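Kitchen worktops: how I keep mine clear, clean and (mostly) free of rings

Saturday, September 4, 2021

I've had four kitchens now and I have managed to ruin the worktop in two of them. The first was a lovely oiled beech one that I scorched with a casserole in the first month, and the second was a dark speckled thing that I scrubbed with the wrong powder until it had a dull patch the shape of a dinner plate. So please take what follows as advice from somebody who learned it the expensive way! I get asked about worktops more than anything else on this site, apart from descaling, and I've finally put it all on one page.

Find out what you've got

Before you buy a single bottle of anything, find out what your worktop is made of. If you moved into the house with the kitchen already in, look for the paperwork in that drawer where the last people left the boiler manual. Failing that, look underneath at the edge by the sink or where the hob is cut in, where you can often see the bare core.

Real marble and limestone hate acid. That means vinegar, lemon juice, wine, tomato, most limescale sprays and quite a few "natural" cleaners that smell of oranges. Acid eats a dull mark into the polish and no amount of wiping brings it back. Granite is tougher but still likes to be sealed. Laminate doesn't mind a splash of vinegar but it hates water sitting in the joins, and solid wood wants oil and plenty of it. If you really can't tell, treat it like marble until you know better.

The everyday wipe

I use warm water with a small squirt of washing-up liquid, a cloth that has been wrung out properly, and then a dry tea towel straight after. The drying is the bit people skip and it's the bit that makes the difference, at least where I live, where the water is so hard you could nearly build with it. Smears on a pale top are almost always old soap. If yours looks cloudy, go over it twice with plain warm water and dry it, and see if that shifts it before you reach for anything stronger.

I had a go with the Mavano cloths that everyone was raving about in the spring. They're fine. They pick up flour very well and they go grey very quickly. I still prefer cut-up old towels, hemmed if I'm feeling fancy, washed at 60 with no fabric softener (softener leaves a coating and then they just push the water about).

Stains, one by one

Tea and coffee rings. On laminate, make a paste of bicarbonate of soda and water, leave it on for 10 minutes, wipe it off with a soft cloth and rinse. Don't scrub. On stone, try the everyday wipe first, and if the ring is still there use a stone cleaner with neutral on the label.

Oil spots on stone. Bicarb again, mixed thick like toothpaste, spread over the spot, covered with cling film and left overnight. It draws the oil up as it dries. I had to do this three nights running for a chilli oil spot, and there's still a faint shadow if you know where to look.

Turmeric. Oh dear. Get to it fast, and if you don't, sunshine is your friend. The mark I made in November was still there at Easter and then faded by itself once the sun came round to that end of the kitchen.

Limescale around the tap. On anything that isn't stone, wrap a cloth dampened with vinegar round the base of the tap, keep it off the chrome if the plating is worn, and rinse well. On stone you're down to patience and a plastic scraper. An old loyalty card does nicely.

Keeping things off it

My worktop is also where the post lands, where homework gets done and where I read recipes, so it silts up. I now have one rule, which is that anything that isn't for cooking goes to the end furthest from the sink, and gets cleared before supper. Books and paper next to a draining rack are asking for trouble. I lost a library book that way and had to pay for it.
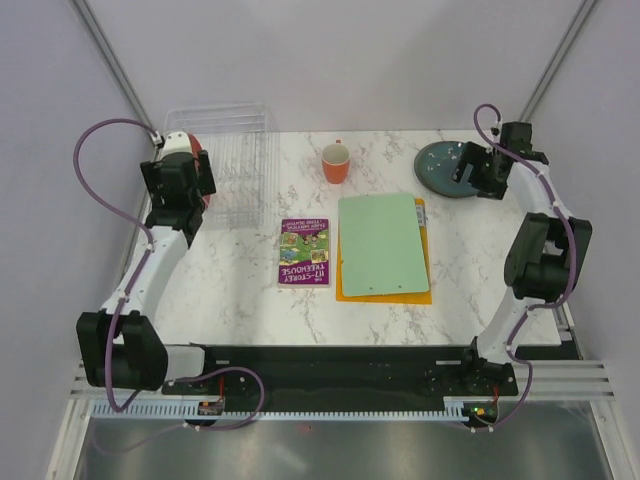
Picking a dish rack

My last rack was a Brenell, bought in a sale, and it lasted seven years before the coating split and it started leaving little rust marks. Those marks are the thing to watch for on a pale surface. Run your finger along the feet every few weeks, and if you feel a rough bit, put a rubber cap on it or let the rack go. You can buy packets of caps for next to nothing, sold for chair legs and walking sticks, so measure first.

Lift the rack and dry underneath it every evening. I stand mine on a folded tea towel as well, which goes in the wash with the others. Stand plates with a gap between them if you've got the room, turn mugs upside down but tilted so that the air gets in, and never park a wet wooden spoon flat in the bottom.

Sealing and oiling

For wood, I do thin coats, half an hour apart, wiping off everything that hasn't soaked in. I sand very lightly first with 400 grit and finish with 600 if I want it silky. Go with the grain and do the whole length, or you'll see a patch.

For stone, drip a little water on it and come back in ten minutes. If there's a dark mark where the water was, it wants sealing. I use the Dindia one in the tin because my local shop stocks it, and I open both windows!

One last thing about oily rags, and please don't skip it. Lay them out flat outside to dry before they go in the bin. Scrunched up in a warm corner they can heat up and catch fire all on their own.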